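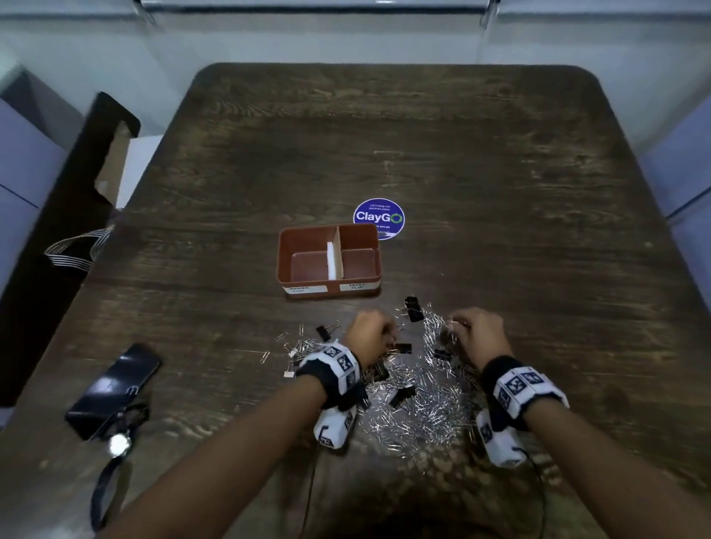
Duplicate payments are one of the oldest problems in accounts payable, and the controller of Illora, a mid-sized distributor of restaurant supplies, has spent most of her 27 years in accounting cleaning up after them. She asked not to be named, as she was going to talk about mistakes made by people she still works with. The trouble, in her view, starts in the vendor file long before any check is cut. A vendor file is a sorting job. With a tray that has BINDER CLIP written on one side and PAPER CLIP on the other, anyone can put a clip where it belongs, and the next person will know where to look for it. "Most vendor files have no labels on the front," she said. "People put things where they think they go, and then somebody else comes along and makes a new place for the same thing."

When she joined Illora, the vendor file held 3,507 records. The company was buying from a small fraction of that number. Some of the records were for vendors that had closed or been bought. Others were employees who had been set up once to be paid back for a hotel bill. And 655 of them were duplicates, meaning that the same business appeared at least twice under slightly different names.

"You'd have one with 'Inc.' and one without it," she said. "One with the street address and one with the PO box. One where the clerk had typed the name of the salesman. All of it was done in good faith by somebody who had an invoice in front of them and wanted to get it paid."

The accounting system at Illora does check for duplicate invoices. Like most systems of its kind, it looks for the same invoice number under the same vendor number. If an invoice is entered once under the first record and once under the second, the system sees two vendors and two bills, and it pays both.

She found the first one by accident. A supplier she calls the paper goods vendor sent a statement showing a credit balance, and the balance matched an invoice to the penny. She pulled the payment history and found two checks, 36 days apart, to two vendor numbers with the same tax ID.

"I thought, well, that's one. Then I sorted the whole file by tax ID, and that was the rest of my week."

She does not blame the vendor for staying quiet. The credit was on the statement for anyone to read. Illora had stopped reconciling vendor statements a few years earlier, when the person who did it retired and the task was left off the list handed to the next hire. The statements kept arriving and were filed in a drawer unopened.

Asked whether vendors usually return the money, she said that most do if they are asked. "Very few will send it back on their own. They'll leave it on account and figure you'll use it. If you stop buying from them, it sits there." Older credits are harder. After a while a vendor may write the credit off to income, which it should not do without looking at the unclaimed property rules in its state, or may turn it over to the state under those rules. Either way, getting it back takes longer than a phone call.

Illora considered hiring an outside recovery firm. These firms go through several years of payments, find the duplicates and missed credits, and keep a share of what comes back. She got a proposal from one and turned it down, though she says she might have decided differently at a larger company.

"They're good at what they do. But they get paid out of the errors, and when they leave, you still have the file that made the errors. I wanted to fix the file first and then see how much was left to chase."
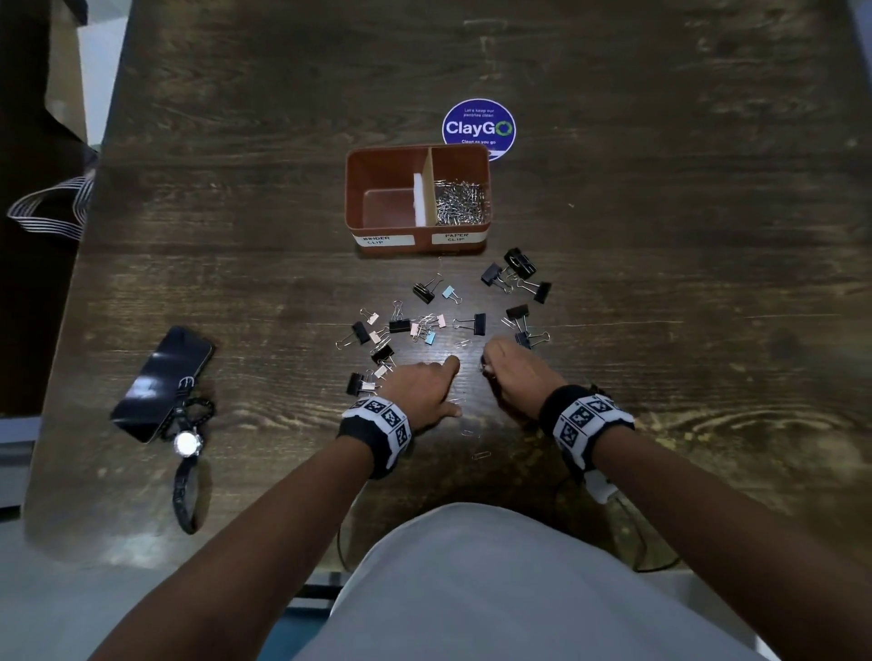
Silver paper clips fill the right side of the divided tray.

The cleanup began in July, which is the slow month at Illora. Her first step was to stop anyone from adding vendors. Up to then, all of the payables clerks could set up a new vendor, enter an invoice for it and include that invoice in the check run. She took away the right to create vendors and gave it to one person in purchasing, who has no access to payments.

That change got more complaints than any of the others. Clerks who had been able to set up a vendor in two minutes now had to fill out a form and wait until the next morning. Warehouse managers who had promised a contractor quick payment called her directly.

"I told them the same thing every time," she said. "One person should not be able to invent a company and pay it. I wasn't accusing anyone. I took my own access away on the same day, and I think that helped more than anything I said."

Auditors call this segregation of duties, and it appears in every textbook. Small companies often skip it because they do not have enough people. Her answer is that even an office of three can split the work if the owner is willing to take a piece of it. The owner can review the list of new vendors once a month, or open the bank statement before the bookkeeper does. Neither job takes long.

The second step was a naming rule. It runs to a single page. Every vendor is entered under the legal name on its W-9, with no punctuation. "The" is dropped from the start of a name. The name a business trades under goes in a second field. Abbreviations are not allowed, except for a short list at the bottom of the page. No vendor is set up without a tax ID, and the system now blocks a record if the ID is already in use.

She tested the rule on Tully, a small repair shop that had four records in the old file. It had been entered under its trading name, its legal name, a misspelling and the home address of the owner. Under the rule, two clerks working separately came up with the same entry. "That was my standard," she said. "If two people who haven't talked to each other get the same answer, the rule is good enough."

Merging the records took longer than writing the rule. The system does not allow a vendor with payment history to be deleted, and she would not have wanted that anyway. Duplicates were marked inactive, with a note that pointed to the record being kept. Open invoices were moved over one at a time. Vendors that had not been paid in two years were made inactive too, and would have to go through the form again to come back.

There were mistakes. Josevach, a freight carrier, has two divisions that share a tax ID and send separate invoices from separate offices. Her team merged them in the first pass. For the next few weeks one office was being paid for the other's work and was calling to ask where its money was. The records had to be separated again, with an exception to the tax ID block that she approves in writing. There are a handful of these exceptions now, and she looks at the list every quarter.

"You can't do it all by a rule," she said. "Somebody has to know who these vendors are. The clerk who had been there longest knew about the two divisions, and we hadn't asked her. We ask her now."

The cleanup also turned up a question she had not planned on, which was what to do about changes to bank details. Fraud of this kind has become common. An email arrives that seems to be from a known vendor, says that the company has changed banks, and gives a new account number. If the clerk makes the change, the next payment goes to a stranger, and it can be very hard to recover. Illora had no written procedure. Clerks replied to the email to confirm, and that reply went to whoever had sent it.

The procedure now is to call the vendor at the number already on file and never at one given in the message. The person who makes the call writes down the time and who they spoke to. A second person enters the change. If the number on file does not work, the vendor is paid by check until it is sorted out. She allows no exceptions, and she has told the owners that this includes requests from them.

She was asked what she would look at first if she walked into a new company tomorrow. She said she would ask for the vendor list in a spreadsheet, sort it by tax ID, then by address, and then by bank account. After that she would compare the addresses with those in payroll. A match between a vendor and an employee often has an ordinary explanation, such as an employee whose spouse runs a cleaning business, but the company ought to know about it and have it on record.

She would also ask who reads the vendor statements. "If they have to think about it, then no one does."

As for the money, she would not give a total for what was recovered. Most of it came back as credits used against later orders. A few vendors sent checks. One disputed the claim and was shown both canceled checks, after which it paid. Some of the oldest items were let go when the cost of chasing them passed the amount owed.

The file is closed to changes over year end, from 21st December until the books are locked. Any new vendor that comes in during that time goes on a paper list and is entered afterward. It was the payables clerks who asked for that one. They were tired of setting up vendors in the middle of the last check run of the year, and she says she was glad to sign it.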